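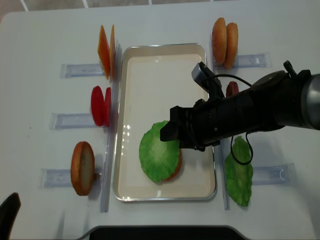 Lettuce on bottom bun, arm still in attendance. Spare buns, cheese and tomato wait in their holders on either side of the tray.

Mitmont Robotics Club: The Burger Term

Posted 3/9/26

Every year the club picks one project and spends the spring finding out why it was a bad idea. Last year it was a sorting machine for lost gloves. This year a majority of members voted to teach a robot arm to build a burger, on the grounds that everyone already knows what a burger is and we could skip the part where we explain the project to our parents.

We did not skip that part. Our parents had questions, most of them along the lines of whether the arm could also do dishes. It cannot. It has enough going on.

The goal is simple to say out loud. The arm takes the parts of a burger from their holders and stacks them on a tray, in order, without a human hand getting involved. The order was settled at our second meeting after a debate that ran longer than the one about the budget. Lettuce goes directly on the bottom bun. The opposing faction still brings this up, and has been told it may build its own robot.

A few notes for those of you who came here from the school newsletter and would like to know what we do on Monday afternoons.

The name
The arm is called Stumero. It was supposed to be a placeholder. Then somebody put it on the sign-up sheet, then on the shirts, and by that point we had paid for the shirts.

The holders
Clear acrylic, third version. The first version held the slices so well that Stumero couldn't get them out. The second version let go of everything if you closed the door too hard. The current ones keep each piece standing on edge so the fingers have something to pinch, and we have agreed to stop improving them until the end of term.

The lettuce
Lettuce is the hard one. A bun is forgiving and will put up with being grabbed a little off center. A lettuce slice gives the fingers very little to work with, and being off by a hair at the holder means being off by a lot at the tray. We have a spreadsheet of lettuce attempts with 128 rows in it. The notes column starts out technical and gets personal near the bottom.

The driving
Before Stumero does anything alone, a member has to steer it through the whole burger by hand, over and over, so there are good runs to learn from. We wanted 50 clean ones before spring break. We have 19. The rest were ruled out for reasons including "cheese upside down," which led to a further debate about whether cheese has an upside.

Each member gets a turn of five burgers and then has to hand over the controls. This rule was brought in after the first week, and the people it was brought in for know who they are.

The camera
There's a small one on the wrist, so the arm gets its own view of whatever it is about to drop. New members always want to watch that feed on the big monitor. It is less exciting than you would think — mostly table, then suddenly a great deal of tomato.

What's next
We present at the Ní Mhurchú Student Showcase at the end of term, where the judges will ask for one full burger, start to finish, with all of us standing behind a line of tape. Standing behind the tape will need practice too. Half the club leans toward the arm when it's about to miss, as if that helps.

New members can join in September, or sooner if they don't mind starting on the spreadsheet. No experience needed. Please do not bring actual burgers into the lab. We tried that once and lost the whole afternoon.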